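手把手教双臂机器人收拾桌面:从摆杯子开始 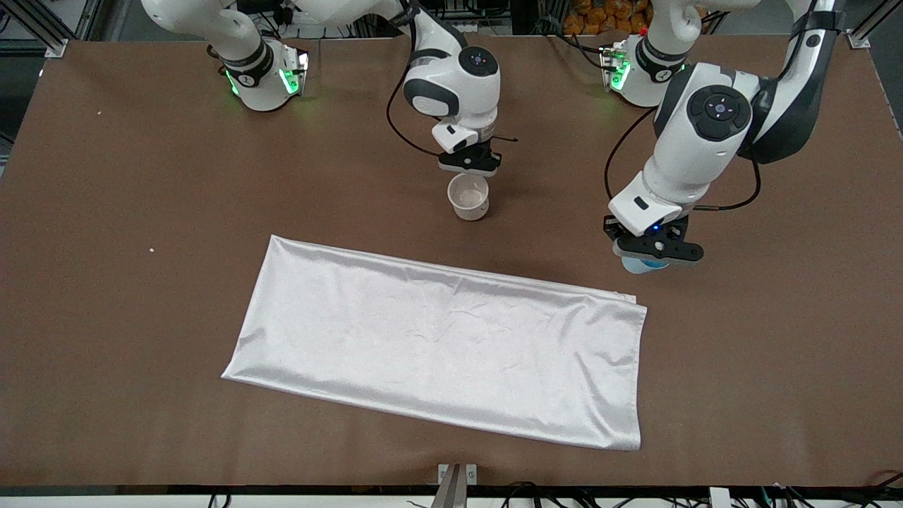
教程 · 遥操作示教

大家好,我是Dayana Palomino。上一篇发出去以后,好几位朋友来信问:双臂示教到底该从哪个任务练起?我的建议一直没变,就从杯子和布开始吧,东西便宜,摔了也不心疼,而且软的硬的都能练到。

先摆桌面。白色的缎面布平铺在靠近自己的这一侧,稍微歪一点没关系,每次歪得不一样反而更好,学出来的策略不会太死板。纸杯放在右臂够得着的地方,浅蓝色的杯子交给左臂。两只杯子离布都留一点距离,免得夹爪下去时带到布边。

接着开始遥操作。手先放松,深呼吸一下(真的有用!)。右臂慢慢移到纸杯正上方,停一停,看清杯口再往下。纸杯很软,夹爪合到刚好拿稳就行,我刚学的时候捏扁过一整袋。左臂夹着蓝杯时尽量别晃,抬起的高度够用就好,抬得太高,放下时容易磕到桌面。

腕部旁边的线缆也请多留意,转腕之前先看一眼线圈往哪边绕,宁可多转半圈回来,也别硬拽。

每条示教录完,把杯子和布重新摆过再录下一条。我们在Paria项目里的习惯是录满7条就休息一会儿,两个人轮着来,Rosaire Fehr常常和我搭班。中途手抖了、停顿太久的,当场删掉重录,别想着以后再挑。

布的折叠要麻烦一些,先把杯子练顺手,下一篇我们再慢慢聊怎么捏布角。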